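Feeding a picky four year old, what finally got vegetables in?

Posted in: Food and Family

catoramom
My son turned four in July and he has decided that anything green is out to get him. Peas, beans, broccoli, all of it. Last night he ate bread and the inside of a potato. I've tried hiding spinach in muffins and he found it (how??). What worked at your house? I'm open to anything except another chart with stickers, we have 13 of those in a drawer.

plainoldgus
Stop hiding it. Kids figure it out and then they quit trusting the muffins too. We put one bite of the vegetable on the plate next to stuff he likes and nobody says a word. Took a whole winter with our oldest. 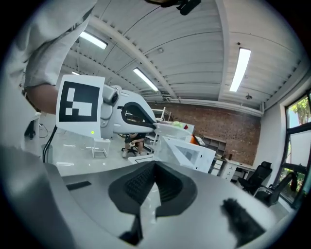 zititari_jo
Agree with Gus on small portions, and I'd go smaller than you think! My daughter used to shut down the second she saw a full scoop of anything. So I went down to almost nothing, a plain white plate with something pale green on it and a little something red beside it, and that was dinner's vegetable. She'd eat the red one and ignore the other for weeks, and then one night she just ate it while telling me about a dog. I didn't make a fuss. I did go in the pantry and dance a little.

catoramom
OK the pantry dance made me laugh. Did you serve it first or with everything else?

zititari_jo
First, while I was still cooking and she was starving. If pasta is on the table it's all over.

Till Reuter
I'm going to disagree with both of you. One bite on the plate turned into a standoff at our place every single night, and my wife and I ended up arguing about it more than the kids did. We dropped vegetables at dinner completely and gave them at snack time with dip. Hettiarachchi's on Grurneneo Street sells a yogurt and cucumber dip that my boys would eat off a shoe. Carrots are just the spoon.

plainoldgus
Dip is fine but then they're eating dip, Till. Mine licked the carrot clean and handed it back to me.

Till Reuter
So did mine for a month. Then they started biting. I'll take it.

nightshift_dee
Pretend play did more for us than anything on a plate. We let ours run a "store" and a "kitchen" on the floor and she got to be the boss of the food. Once she'd been selling me eggplant all week she wanted to see a real one, and then she wanted to cut it (butter knife, very slow, I aged ten years). Even a tiny white fridge with a purple eggplant inside near the top is enough to get them talking about what goes in the pan and what it tastes like. She still won't eat it in lasagna but she likes it fried, and I'm counting that.

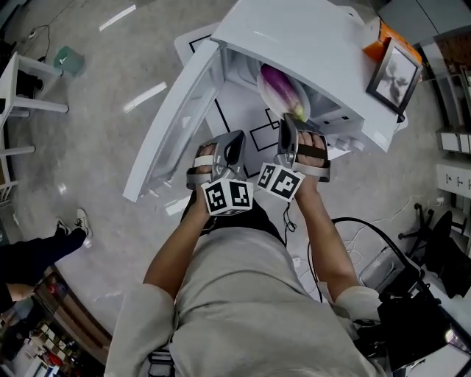 gardenbert
We had the same luck with growing it. Two pots of cherry tomatoes on the back step and suddenly tomatoes were hers and her brother had to ask permission. Zucchini was a flop though, too much of it and they got sick of it before August.

catoramom
No yard here, but I could do a pot on the balcony. I think I'll try the starving-before-dinner thing first and keep the dip as backup. Gus, I'm leaving the muffins alone, he's still looking at them funny.

plainoldgus
Good. Let him have a few plain ones. And don't ask him how it tastes, just keep talking about something else.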